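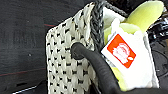
Workshop > Tips > Grippers and Cameras

Search tips Enter keyword Go

Comparing two grippers on household jobs

Write down the jobs before you bolt anything on. If you choose them afterward, you will pick the ones your favorite gripper is good at. We use putting away, taking out and handing over, with ordinary household things, and we run each gripper through the same 40 picks in the same order. The two on the bench this time were the Jondley soft finger and the Skonel flat jaw. Harsh Shukla ran the arm and Salma Lamrani kept the sheet.

Bags with soft toys in them

Do these first. They tell you more than boxes do. A flat jaw wants two parallel sides, and a plush toy sitting in a woven bag has none. Open the Skonel all the way, go in from above, and close at the slowest setting. The Jondley can come in from the side, but watch where the tip lands. If it touches the panel of the bag before it clears the rim, back out and raise the wrist. Pushing on only moves the bag.

Keep handles out of the way of the approach. A cord handle that stands up by itself can catch a finger on the way out. Fold it to the far side and fold it the same way each time, or the two grippers are not doing the same job.

Sewn-in labels count as a grip only if you decided that beforehand. We score a lift by the label as a miss.

Setting out the shelf

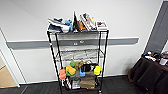 Spacing decides most of the shelf results. A gripper needs room for its own width on both sides of the object, and the soft finger is thicker than people expect when it bends. Do one round with things well apart and a second with them close together, and score the rounds separately. On the wire rack, the top shelf is the close one, with the sneaker on its side at one end, the magazines propped at an angle and the small white box at the other end. The shelf under it is good for practice placements. Wire mesh is harder to set things down on than a solid board, so lower slowly and let go late.

Magazines are worth a line of their own on the sheet. The flat jaw should take them by the spine. With the soft finger, try the thickest one first.

Camera settings

Put the wrist camera on fixed exposure. On auto, a black finger crossing a pale object makes the picture jump just when you need it steady. Focus it for the distance between the lens and the fingertip, then lock the ring with a dab of nail polish.

Use a second camera higher up for anything on a rack. The wrist view is good for contact and poor for telling you which shelf you are on.

Controller

The El-Sayed controller logs grip force and the Gamar does not. If you only have the Gamar, note the closing setting by hand for every pick. Do not change controllers halfway through. We did that in August and had to throw out 107 picks.

Wear

Wipe rubber fingers with a damp cloth after each session and let them dry before storing. Solvent makes them tacky. We replace ours at 2,000 cycles, sooner if the tip has gone shiny. Check jaw screws at the start of the day with the arm powered off.

Contact | Copyright Workshop Tips | Back to top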